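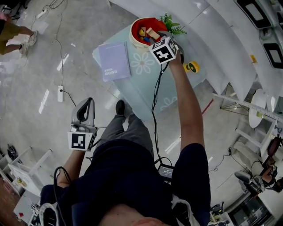 Three blocks in a bowl, and why I still tidy my own living room

Everybody I know has asked me this year when the robot is coming to do the toys. Not the cooking, not the taxes. The toys. I have two kids and a floor, so I get it.

My answer is still no, not yet, and I want to say why before the September crowd of product launches gets everybody worked up again.

Picking up a block is easy now. Fine. Yellow block, wooden block, blue block half under the others - a decent gripper gets all three on a good day. What it can't do is know when it's finished. Is the notebook on the table trash, homework, or the thing that must never be touched? My six year old can tell you. The Oltetti machine my sister in law had on trial put a library book in with the stuffed animals and then stopped, very pleased with itself. 64 minutes for one rug.

Chanida Wiriya, who fixed packing lines for years before she went into teaching, told me the shop floor has the same trouble and just hides it better. Same carton, same height, same light. Put a soft cloth in the bottom of the bin and the whole station needs a person again. She watched an Estusix arm snag the liner 16 times in one shift. They took the liner out. That was the fix! Change the job till the machine can do it.

And that is really how the dishwasher won too, we bought plates that would fit it. I'm not against it. My grandmother got her first washing machine in 1952 and she arranged the whole back kitchen around the hose.

But a house is cables on the floor and somebody walking past in sneakers and a toy wheel that rolled off someplace. I don't want to clear my house up so that a robot can come clear it up.

What gives me some hope is the teaching side. People doing the chore with their own hands, a gripper in each one, over and over, so the machine learns from a person who knows what a bowl is for. Slow, dull work and I beleive in it more than any launch video. Ask me again in a few years. Meanwhile the Buvitach people want 296 a month for thier tidying plan, and I have a laundry basket and a loud voice.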